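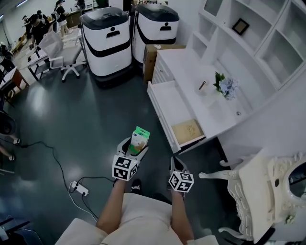
Gorkimville,三月

早上醒得早,窗帘缝里透进来一条灰白的光,我躺着听了一会儿楼下扫地的声音,想起今天要去走 Irno 河,就怎么也睡不回去了。说起来这条河边的路我惦记了整整一个冬天,每次坐 61 路过桥,都要扭过脖子往上游看一眼,看那排光秃秃的柳树,心里说等天暖一点,等天暖一点,结果天真的暖了,我又拖了两个星期。人大概都是这样的吧,越是抬脚就能到的地方,越容易留到以后。

早饭吃得很马虎,昨天剩的半块玉米面包,抹了一点黄油,泡了一大壶茶,喝一半,另一半灌进保温壶里带走。包里装了水、两个煮鸡蛋、一小袋核桃、雨衣、帽子,还有那本翻得快散架的《Lulora 步道手册》。手册一共 191 页,讲 Irno 这一段的只有短短两页多,可是写得真好,作者看来是个爱絮叨的人(我喜欢爱絮叨的人),哪里有一棵歪脖子的老梨树,哪里的狗只叫不咬,都要交代清楚。我坐在床沿上又读了一遍,读到“过了磨坊请慢一点走,这里值得您慢一点”,忽然很高兴,系鞋带的时候还在哼歌。

和 Kátia Teixeira 约在桥头见。她比我早到,穿着那件洗得发白的蓝外套,手里攥着两个还烫手的烤红薯,老远就冲我挥。我们认识这么多年,一起走路的次数倒不多,从前总是一起坐着,坐在她家厨房里,坐在我家阳台上,一坐就是一下午。她说她妈妈有个说法,坐着谈的是事情,走着谈的才是心事。我说那今天我可得小心一点。她笑得差点把红薯掉到地上。

出了城,路就沿着河的左岸走。头一段其实没什么可看的,一边是菜地,一边是水泥的堤,堤上有人写了些名字和日期,都晒得淡了。菜地里有位老先生在搭豆架,竹竿一根一根地插,插完一根就退后两步看看直不直,再回去扶一扶。我们站着看了好半天,他也不嫌我们,抬头说今年的土化得晚,豆子得再等等。Kátia 问他种的什么豆,他讲了一个名字,我没听懂,她倒是听懂了,两个人就聊起来,从豆子聊到虫子,从虫子又聊到他去了南边的女儿。临走他硬塞给我们一把小葱,根上还带着泥,我用手册的塑料套包了,一路上包里都是葱味。

再往前,堤没有了,河才真正像条河。水很浅,底下的石子看得清清楚楚,流到弯的地方会发出一种细细碎碎的响声,像有人在隔壁房间里洗杯子。柳树远看是光的,走近了才发现枝条上已经鼓起一粒一粒的小芽,颜色说绿不绿,说黄不黄,我站在树底下仰着头看,脖子都酸了。小时候外婆家门口也有一棵柳树,每年这个时候她要折几枝回来插在水瓶里,说是把春天先请进屋。外婆走了以后,那棵树不久也锯掉了,我一直没有跟谁讲过我为那棵树哭了一场,倒是今天跟 Kátia 讲了。看来她妈妈的话有道理。她没说什么,只把剩下的那半个红薯掰了大的一块给我。

走到磨坊已经快中午。磨坊早就不磨面了,轮子还在,长满了青苔,卡在那里一动不动。手册上说从前 Gunnlaugsson 一家在这里住了好几代,门楣上应该还刻着姓,我们找了又找,真的找到了,字母被风雨磨得圆圆的,用手指摸比用眼睛看更清楚。屋后有一片坡,草刚冒头,正好朝南,我们就铺开雨衣坐下吃东西。鸡蛋蘸盐,就着刚得来的小葱,Kátia 说这是她今年吃过最好吃的一顿饭,我觉得她是饿了,不过我也是这么想的。

也是在磨坊那里,我脱了鞋,才看见右脚后跟磨破了一块。怪我自己,这双鞋是冬天打折时买的,只在屋里穿着走过几回,就自信满满地穿出来走长路。出门前什么都想到了,核桃都想到了,就是没想到脚。Kátia 从她那个什么都有的外套口袋里摸出一团干净的棉布,给我垫在袜子里,走起来果然好一些。她说她年轻的时候去爬 626 米的那座山(就是城北那座,天晴的时候从我家厨房能看到山尖),下山时两只脚都起了泡,是光着脚走完最后一段的,还觉得自己很英雄。我问她后来呢,她说后来一个星期没穿上鞋,英雄当不成了。

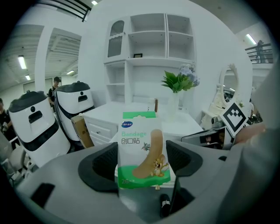
创口贴,盒子上画着猫和老鼠。

下午走得慢,一半是因为脚,一半是照手册的吩咐。过了磨坊,河分成两股,中间夹着一个小沙洲,洲上落满了鸟。我认鸟的本事很差,只认得出鹡鸰,还是因为它老是翘尾巴,别的一概叫作“小的那种”和“灰的那种”。Kátia 比我还差,她把一只鸽子认成了鹰,认完自己也不信,又改口说是一只很有志气的鸽子。我们在岸边的一截倒木上坐了很久,茶已经不怎么热了,倒出来还是有一点白汽。对岸有人在放风筝,看不见人,只看得见一只红风筝在树梢上面忽高忽低,有一阵子眼看着要栽下来,我们两个都不说话了,直到它又稳稳地升上去,才一起松了一口气。

她就在那时候跟我说,她打算秋天搬走。搬到她妹妹那边去,靠海,房子小一点,可是有院子。她说得很轻,眼睛看着风筝,像在说别人的事。我一时不知道该说什么好,先问了院子多大,又问朝哪边,问了一堆没用的话,问完才说,那我们得趁早把剩下的路都走了。手册里大大小小的步道那么多,全走完肯定不现实,我们商量了一下,先挑河边的,再挑有茶馆的,山上的放在最后,看膝盖的意思。她掏出笔,在目录上画圈,画得很认真,有一条路她画了两个圈,说这条她从前跟丈夫走过,想再走一回,要我陪着。我说好。

回来没有原路走,翻过一道矮坡去搭车。坡上有一户人家在卖蜂蜜,桌子摆在门口,一个铁盒子让人自己投钱,罐子上的标签是手写的,字歪歪的很可爱。我买了一小罐洋槐的,Kátia 买了一大罐,说带去给妹妹,又说不行,秋天还早呢,先吃了再说。等车的时候风凉下来了,我把帽子借给她戴,她戴着有点大,一直往下滑,遮住眉毛。车上人不多,我们坐在最后一排,她靠着窗睡着了,我抱着两罐蜂蜜不敢动,怕磕碰出声音来。窗外的河一会儿看得见,一会儿看不见。

到家天还没有全黑。洗了脚,擦干,脚后跟那一块红红的,沾了水有一点疼,倒也不碍事。把小葱栽在厨房窗台的旧搪瓷杯里,浇了水,不知道能不能活。晚饭懒得做,煮了一碗面,切了两根葱进去,再滴几滴香油,汤都喝光了。吃完翻出地图来看今天走过的那一段,在图上短得可怜,还没有我的小拇指长,我用铅笔描了一遍,旁边写了“豆子、磨坊、风筝”,想了想,又补了一个“蜂蜜”。

本来想今晚给表姐回信的,她上个月写来那么长的一封,我到现在只回了个开头。可是坐到桌前,脑子里还全是水声,写出来的也都是河,干脆先记在这里,明天再抄给她。从前我总觉得日记要写得像样一点,一年总得攒出几件大事,这个本子的头几页我还给自己定过规矩,每个月写够 2000 字。后来规矩自然是破了,有的月份只有一行,写着“牙疼”。今天倒是一口气写了这么多,手腕都酸了,茶也凉透了。

Kátia 刚才打电话来,说她的帽子不见了,找了半天才想起来那是我的帽子,还在她头上戴着呢。下次走哪条路也定了,走有两个圈的那条,等柳树叶子全出来就去。要穿旧鞋,多带一双袜子,记得给种豆子的老先生捎一点核桃。

窗子忘了关,我去关一下就睡。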